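Wrist camera talk - speaker notes, second pass
Slot is 13 minutes plus questions. Don't read these out loud!

OPENING
Say hi, say thanks, skip the bio. Start with the result and work backward, because last time I spent half the talk on motivation and Telma Carrasco was making throat-cutting gestures from the back row.

The result in one breath: when we let the policy choose how much to trust the wrist view at each step, it got better at the last bit of the approach, and we didn't collect a single new demonstration to get there. Same 3000 demos as the Osgate paper, same arm, same network size. All we changed was the weighting - I'll get to how.

(pause, let people write that down)

WHY THE INSIDE OF A PC
I love this task and I will try not to go on about it. Desktop computers are a terrible place to put a gripper. There are cables hanging over everything, the parts are small, and once you're in close the fingers hide the very thing you're going for. Our overhead camera does great until the hand comes in, and then it's mostly looking at the back of the hand.

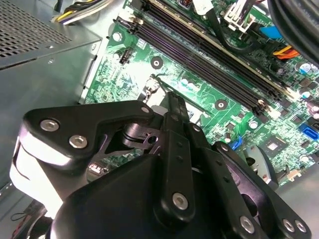
Wrist view, fingertip pointing up toward the board, memory slots behind it.

Talk about the slots. Four of them in a row, all looking alike, so a policy that only has a rough idea of where it is can be off by a whole slot and feel perfectly fine about it. That was our most common failure with fixed weighting, by a mile. Also mention the cables, since a cable is the thing that moves between one episode and the next and the network has to learn to ignore it.

HOW THE WEIGHTING WORKS
Keep it simple here, no equations on screen. Two camera streams go in. A little side network looks at both and puts out one number, and that number says how to mix them. Far from the board it leans on the overhead view. Close in, it swings over to the wrist. We never told it to do that! It learned the swing from the demos alone, and I still think that's the nicest thing in the whole project.

The one trick: we hold the number steady for 8 control steps before it's allowed to change again. Without that it flickers, and the arm gets a nervous little shake. Dayana Cárdenas found this at 9 in the evening after I'd gone home and left her a very grumpy arm, so credit her by name.

If somebody asks about Tokgöz-style attention, say yes, we tried it, it trained slower and ended up in the same place. Backup slide has the curves.

WHAT STILL GOES WRONG
Be upfront about this part. Glare on bare metal fools it. Bright metal near the target makes the side network lose faith in the wrist view right when it needs it, and then we're back to guessing from overhead. Sockets are the worst for this, with the metal frame and that thin lever sticking out to one side.

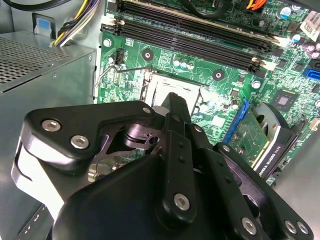 Telma wrote back on the draft that she doesn't buy glare as the full story: "You changed the lamp and the board in the same month. Run the old board under the new lamp before you say it on a stage." She also wants to know if the mixing number drops before the arm drifts or after, and she'd like that as a plot, please, and not as me waving my hands.

Fair. So on stage I say "we suspect glare" and leave it there. I did pull the timing for the runs I had logged, and the number drops first in most of them, but the old board test won't be done until December. If she's in the room she will ask. Have the plot ready.

CLOSING
Code goes up with the Storner release. The weights too, if Brestton signs off in time - don't promise a date, I did that last year and got emails about it for months.

Last slide is just the contact address and the names. Leave it up during questions. Drink some water.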